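Capítulo 5
El orden de las cosas: clasificar, archivar, encontrar

Al terminar este capítulo sabrás:
distinguir entre clasificar y ordenar
reconocer los criterios de clasificación más usados
explicar qué es una signatura y para qué sirve
diseñar un cuadro de clasificación sencillo

Para empezar

Abre el cajón de los cubiertos de tu casa. Alguien decidió un día que los tenedores fueran juntos y las cucharas aparte, y desde entonces toda la familia obedece esa decisión sin pensarlo (¡y protesta cuando un invitado la incumple!). Eso es ya un sistema de clasificación, con sus clases, sus límites y hasta sus casos dudosos: ¿dónde va el abrelatas? En este capítulo vamos a tomarnos muy en serio la pregunta del abrelatas, porque es la misma que se hacen los archiveros, los bibliotecarios y los botánicos, y es una pregunta apasionante.

Clasificar es repartir un conjunto en grupos según un criterio. Ordenar es colocar los elementos de cada grupo en una secuencia: alfabética, cronológica, numérica. Las dos operaciones suelen ir de la mano y por eso las confundimos, pero conviene separarlas desde el principio. Una caja con todas las facturas de la luz está clasificada; si además van de enero a diciembre, está ordenada. También puede darse el caso contrario: una pila de papeles colocada por fechas, con recetas médicas, cartas y entradas de cine mezcladas, tiene orden y carece de clases.

5.1 El archivo de Clidton

Nos acompañará durante todo el capítulo el archivo municipal de Clidton, una localidad que conservó durante generaciones sus documentos en el desván del ayuntamiento. Cuando por fin se hizo el inventario aparecieron 2,853 expedientes: licencias de obra, padrones, actas de plenos, pleitos por lindes y una correspondencia larguísima sobre la reparación de una fuente. Había legajos atados con cinta, carpetas sin título y un libro de cuentas que empezaba por el final.

La primera tentación fue agruparlos por temas: agua, caminos, escuelas, fiestas. Parece lo natural, ¿verdad? Pero un mismo expediente podía hablar de agua y de caminos a la vez, y cada persona que lo leía lo habría puesto en un lugar distinto. Se optó entonces por el principio de procedencia, que consiste en mantener juntos los documentos producidos por una misma oficina. Del desván salieron así 10 secciones, una por cada oficina que había tenido el ayuntamiento, y dentro de ellas 25 series.

El resultado es precioso de ver, porque la estructura del archivo acaba dibujando la del propio ayuntamiento. Quien recorre la sección de Obras aprende de paso cómo se tramitaba una licencia, quién la firmaba y en qué mesa dormía mientras tanto.

5.2 Clasificar en pequeño

Todo lo anterior vale también a la escala de un escritorio. Un compartimento alto admite papeles de pie; un cajón pequeño pide objetos menudos. El mueble propone unas clases por su forma y nosotros las completamos con el uso.

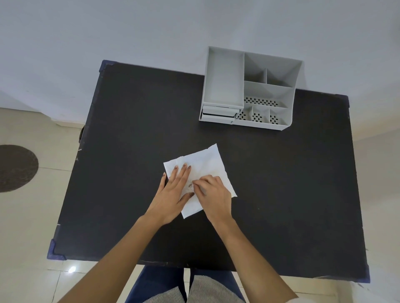
Figura 5.1. Organizador de escritorio gris claro, con compartimentos abiertos y dos cajones pequeños superpuestos.

Fíjate en que el tamaño es un criterio de clasificación tan legítimo como el tema o la fecha. Las bibliotecas lo han usado muchísimo en sus depósitos cerrados, donde colocar los libros por altura permite aprovechar mejor cada estante. El lector no lo nota: pide el libro por su signatura, el código que indica el lugar exacto que ocupa, y el libro llega.

Términos clave
Serie: conjunto de documentos del mismo tipo, producidos en el ejercicio de una misma función.
Signatura: código que identifica la posición de una unidad en el depósito.
Principio de procedencia: norma que impide mezclar los documentos de productores distintos.

Actividad 1. Elige un cajón de tu casa y escribe las clases que contiene. Señala al menos un objeto que podría pertenecer a dos de ellas y justifica dónde lo dejarías.

Actividad 2. Propón dos criterios diferentes para clasificar las fotografías de tu familia. ¿Qué búsquedas facilita cada uno? ¿Cuáles complica?

5.3 El cuadro de clasificación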